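The sink that ate my Saturdays, and how I made my peace with it

I have washed up in eleven kitchens in my adult life and I could draw you every one of the sinks. The Belfast in Prenton with a chip out of the front edge that caught your wedding ring. The round one in the student flat, which was the size of a salad bowl and about as useful. A brown plastic thing in a holiday let that turned every mug the colour of tea before you'd even made any. So when we finally got to choose one for ourselves, you'd think I would have known what I wanted. I did not. I spent most of a winter on it.

My husband wanted a single big bowl, the kind you can lay an oven shelf flat in. I wanted two. We are both stubborn, so we went to see a lot of showrooms and had the same argument in each, in lowered voices, beside a series of very patient young men.

The trouble with one big bowl is that it fills up. I know this because we had one in the flat before last and there was never a day when you could see the bottom of it. Put a single cereal bowl in there at breakfast and by teatime it has friends. You come in wanting to drain some pasta and you have to lift out a roasting tin and three pans first, dripping all the way across to the hob. Two bowls and you can be as slovenly as you like in one of them, so long as you leave the other alone. That was my case, and I made it in Ismont, in a car park, in the rain, with a bag of chips going cold on the dashboard.

The person who settled it was Kurniawati Nasution, who plans kitchens for Simanjuntak and came round with a tape measure and a notebook that had lost its cover. She didn't ask which sink we liked. She asked what we did when we came in from the shops. Where did the bags go? Who washed, who dried, did anybody dry? (No.) What was the biggest thing we owned? I got out the jam pan. She looked at it, looked at him, and said that we could have the two bowls if we promised not to buy a bigger jam pan.

I liked her enormously. She was also the one who talked us out of handles. I'd been dead against plain doors, I thought they looked like a dentist's, but she made me stand at the old units and lean forward as if I was scrubbing something, and of course there was a knob exactly where my hip bone goes. I'd had a bruise there for years and blamed the dog.

So, two bowls, side by side, stainless steel. I had a wobble about steel. Every magazine that year was full of stone-coloured composite and I had very nearly talked myself into it at 800 pounds before I remembered what I am like with beetroot. Steel scratches, yes. It scratches the first week and you mourn each one, and then there are so many that they join up and it just looks brushed. I give ours a wipe with a bit of bicarb and half a lemon when I've got a lemon on the turn, and otherwise leave it be.

The worktop was a harder sell. White, and shiny with it. My sister said I'd be sorry and she was half right, because turmeric is a menace and so is red wine, and there's a shadow by the kettle I have stopped trying to shift. But the light! Our last kitchen faced a wall and I cooked in it for 12 years like a mole. With a pale top, whatever bit of brightness there is gets thrown about, and on a grey afternoon in March that's worth any amount of wiping.

We did the thing in two goes, base units first and the rest when we'd saved up again. For 18 days we had no running water in there at all and washed up in the bath, kneeling. I'd recommend it to anybody who thinks they don't care about sinks.
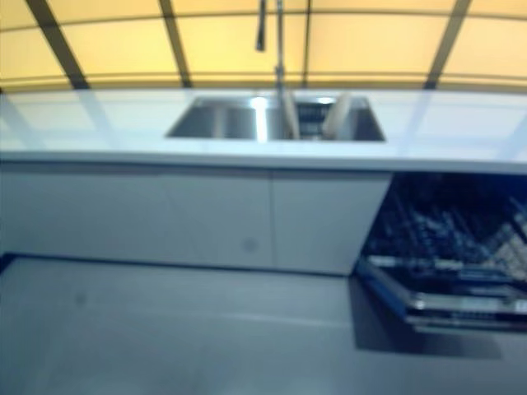 Then there are the rules, which I didn't set out to have. The left-hand bowl stays clear. That's the main one. It's for filling and rinsing, for salad and wet hands and the odd bunch of flowers, and if you leave so much as a teaspoon in it you'll hear from me. Everything else goes in the right, in whatever order it turns up. I don't police the right. A wire rack is a good idea in that side, as it keeps the plates from sitting in the grubby puddle, and it comes out in one go when you want to clean underneath.

Taps next, as people always ask. Get a tall one. Get one with a spray on it that pulls down, and try it in the shop with your actual hand, because some of them weigh as much as a hairdryer. Tsutomu Kudo at Oltis, where we bought ours, keeps a few plumbed in at the back so that you can have a go with real water, and I soaked my sleeve to the elbow and he didn't bat an eyelid. It was 700 pounds for the one I fell in love with and a good deal less for the one I took home.

As for the dishwasher, it went next to the sink so you can scrape, rinse and load without crossing the floor. I resisted that too. I'd wanted it on the far side under the bread bin, for reasons I can't now reconstruct – I think I'd seen it in a film. Kurniawati just drew a line on the plan from the old position to the sink and back and asked me how I felt about mopping.

My husband has come round to the two bowls, by the way. He says he hasn't, but he's been seen rinsing lettuce on the left. We still can't get an oven shelf in flat. You do one end, turn it over and do the other, and swear a bit in the middle.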